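Clover, and the wait for September

Wolfram Wiegand seeds late. His neighbors at Skondcombe had white clover in by June – he was still pulling soil samples. Low pH on the ridge, worse in the bottom. So lime first, then nothing for weeks. Hard on a hunter.

He runs 8 plots, most of them small. Chicory mixed in on the dry ones. Never on the creek side, it just rots there. Deer found the first plot on a Friday evening and had it chewed down before the seedlings had a chanse. An exclusion cage fixed that, sort of.

Seed bill was $69. Cheap, he says. Lime wasnt.

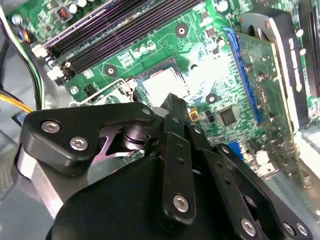
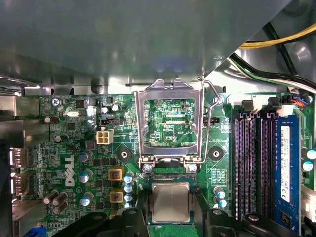
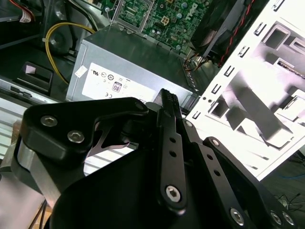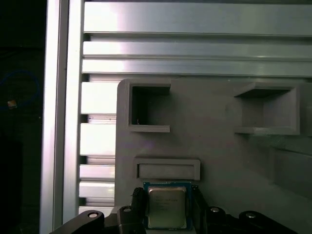 Desktop computer parts and a gripper, close up.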